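About Us

Brestton is a small research group led by Joana Loureiro and Oanh Đặng. We study how robots can learn handling tasks from people who do them with hand-held grippers.

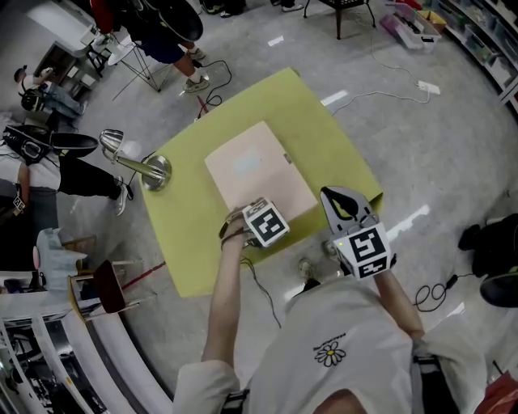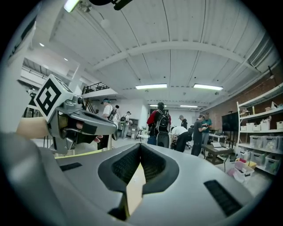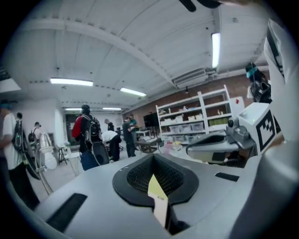 Our current method, Tirnorura, learns from both hands at once. We trained it on 2,361 demonstrations covering 27 tasks. Folding is still the weakest. Kha Lưu runs the evaluations, and our next set of results is planned for November.

17 shares
2 comments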